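Remembrance and Community Fundraising
Unit 3: Running a local remembrance appeal

Course tutor: Magnus Lamont
Seminar leader: Hongmei Qian

These notes cover the second half of the unit. Read them before the seminar and bring your draft appeal plan with you. The first half (history of the poppy, the wreath and the cross as tokens of remembrance) is in the earlier handout and is not repeated.

What counts as a remembrance appeal

For this course, an appeal is any organised effort to raise money, goods or time in the name of people who died in war or in service. It may be run by a school, a parish, a veterans' club or a group of neighbours. It may last an afternoon or come round every year. We are not looking at national campaigns, which have paid staff and their own legal advice.

Most local appeals have one of these purposes:

Upkeep of a memorial or a set of graves
Tokens to be laid at a ceremony
Support for bereaved families
A record of names, such as a book, a board or a website

An appeal can have more than one purpose, but donors must be told which one their money goes to. If it is to be split, say how. "All proceeds to the memorial" means all proceeds, and you cannot then pay for the tea urn out of it.

Case study: Clodurach

Clodurach has one memorial, a granite cross at the road junction, with 133 names from two wars. The lettering on the north side had worn badly and in March a small group met to see what could be done. Junhao Qin, who taught at the primary school, took on the correspondence. The mason's quote covered recutting the letters and resetting two steps.

The group decided against a general collection. They asked households, clubs and businesses to sponsor a name each, at a fixed sum. The sponsor received a card with the name, rank and regiment, and whatever else was known. For many of the names very little was known, and the cards said so.

Within 30 days they had sponsors for 60 names. After that it slowed down. The names taken first were those with family still in the area, and those at the top of the first panel, simply because people read from the top. The names left over were mostly men who had come to Clodurach for work and had no relatives there.

The group dealt with this by changing the form. New sponsors could no longer pick a name and were given the next one on the list. A few people objected and were allowed to choose. The remaining names were covered by the autumn.
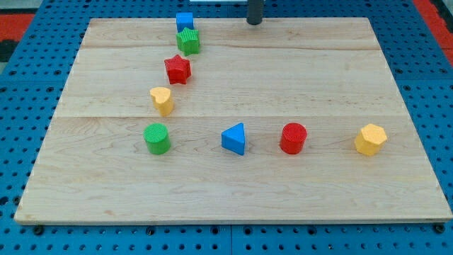 Two points from the case are worth holding on to. The first is that letting donors choose has a cost, and the cost falls on whoever is not chosen. The second is that the rule was changed openly. A notice went up in the shop and the post office explaining the new form, and earlier sponsors were written to. Compare this with the Moltik appeal in the reader, where the rule was changed without a word and the organisers spent the winter answering letters.

Handling money

Open a separate account before the first donation arrives. Two signatures on every payment. Cash should be counted by two people on the day it is collected, written down, and banked as soon as possible. Keep the counting sheets even after the totals have been entered elsewhere.

Decide at the start what will happen to any surplus and print it on the form. Clodurach had a surplus of three sponsorships' worth and had already stated that it would go towards cleaning the stone. If you leave this until the end there will be an argument, and you may find you have no right to spend the money on anything else.

If the appeal falls short you have the opposite problem. Either the work is reduced or the money is returned. Returning small sums of cash is nearly impossible without a list of donors, so keep one.

Check whether you need permission for a street collection. The rules differ from one council to the next and the seminar will not cover all of them. Phone the licensing office and make a note of who you spoke to.

Names and families

Spelling on memorials is often wrong, and families often know it. Before you publish a list, compare it with at least one service record and put out a draft for correction. Allow several weeks. Do not correct the spelling on the stone itself without the agreement of whoever owns the memorial, which may take some time to find out.

Do not print home addresses of living relatives. Do not publish the cause of death of anyone who died within living memory unless the family has agreed in writing.

Some families will not want to take part. Their name stays on the list with the others and no reason is given.

The ceremony

Keep it short. Older guests may be standing, and outdoor ceremonies are usually held in cold weather. A typical order is welcome, reading of names, silence, laying of tokens, closing words. Reading a long list takes more time than people expect - read it aloud once with a watch before you fix the programme. Share the reading between several voices and give each reader their page a week ahead, with any difficult names spelt out as they sound.

Brunello Marchetti's chapter on order of service is in the reader. He is against speeches by sponsors. Tianyou Meng takes the other side in the reply that follows it, and you should read both.

For the seminar

Bring a one-page plan for an appeal in a place you know. State the purpose, the sum needed, how donors will be asked and what happens to a surplus. Be ready to say how you would handle names that attract no sponsor.

Reading: Marchetti and Meng, both in the reader. The Van Dijk article is optional and rather long.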